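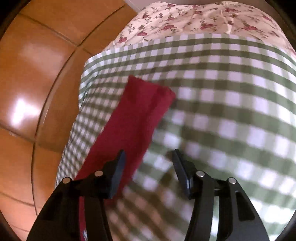 Budget check: handheld grippers for cloth handling demos, what am I missing?

Page 1 of 1

tilework_nk
We're a small linen rental outfit (table linens, napkins, runners, some bedding). The plan on paper is to record people folding and sorting by hand with handheld two-finger grippers first, then buy an arm later and have it learn from the recordings. The vendor we're talking to is Dursun. Their quote covers 2 grippers, mounts, spare jaw pads and a year of software. I have to put a number in front of my boss in December and I don't trust any of the numbers I've been given.

Things I think are missing from the quote: replacement fingers, somebody's wages while they do the recording, and whatever it costs to throw out bad recordings. What else?

Nurhan Keskin

flatwork_fred
The arm. You wrote "buy an arm later" like it's a footnote. The handheld is the cheap part and it's priced to get you in the door. Ask Dursun which arms the recordings will work with, and ask for it in writing. If the answer is "most arms," walk.

tilework_nk
I did ask. The answer was "most arms."

flatwork_fred
Well there you go.

CKozlowski
I'll disagree with Fred a bit. I did the buying for a trial at Brarach (upholstery covers, not linens) and the arm question sorted itself out fairly early. What ate the money was labor. Our sales rep told us 200 recordings per task would be plenty. We stopped at 1405 on one task, laying a folded strip onto a bigger cloth, and it still couldn't do it when the bottom cloth was a different pattern. That was paid time, every one of those.

So take the wage line you're planning and triple it, and then decide if you still like the project.

Celina Kozłowski

tilework_nk
Thanks, that's the kind of number I wanted. Was it the pattern that threw it off, or the fabric?

CKozlowski
We never pinned it down. Plain on plain was OK. Plain on check was bad, and anything with a small flower print was worse. Could have been the print, could have been that the print fabric was thinner and wrinkled more. The vendor said lighting. The vendor always said lighting.

pressroom_ghost
It may well have been lighting though. If you've got a shiny floor or a white table throwing glare into a wide lens, that's a real problem, and a couple of lamps and a dull mat cost next to nothing compared with what you're all talking about. Put it in the budget as its own line.

flatwork_fred
And when the lamps don't fix it, there's another line for the consultant who tells you it's the fabric.

pressroom_ghost
Do you have anything useful to add, or just that?

flatwork_fred
Sure. Nurhan, what does a person cost you to fold a runner today? Per piece, with everything in it. If you can't say, you can't judge any quote, good or bad. I've sat through 3 of these pitches and not one of them started with that number.

tilework_nk
Fair. I have it for napkins and tablecloths. Runners are lumped in with "other," so no, I don't have it. I'll get it.

halfstitch
We looked at the Flimitz handhelds last year. Two things from our notes. First, jaw pads wear, and flat pads that are fine on terry slide on smooth cotton. Budget for at least two kinds and ask the price of each one separately, not as a kit. Second, get one unit on loan before paying for anything. Flimitz said yes to a loan when we pushed. We sent it back after two weeks and bought a better folding table, which everybody likes.

CKozlowski
Agree on the loan. Disagree on pads, ours held up fine. But we were on heavier cloth.

tilework_nk
Did anyone get a quote from Zutesia? Their sheet price is about half of Dursun's and that makes me nervous.

halfstitch
Yes. Half the price because the software is billed by the month and isn't on the sheet. Work it out over two years and compare again.

pressroom_ghost
Also check who owns the recordings if you stop paying. Mine was buried near the back of the contract and I did not like the answer.

tilework_nk
OK. Where I am now: asking for one unit on loan, no arm money this round, wages tripled as Celina says, lamps and a mat as a separate line, pads priced singly, and a written list of arms or Dursun is out. My guess is the total comes in higher than the boss wants for something that folds nothing yet.

flatwork_fred
Put that last sentence on the cover page.

CKozlowski
I'd keep the request small and set a date to quit. We didn't have one and that's how we got to 1405.

tilework_nk
Adding a quit date. Will post what Dursun says about the loan.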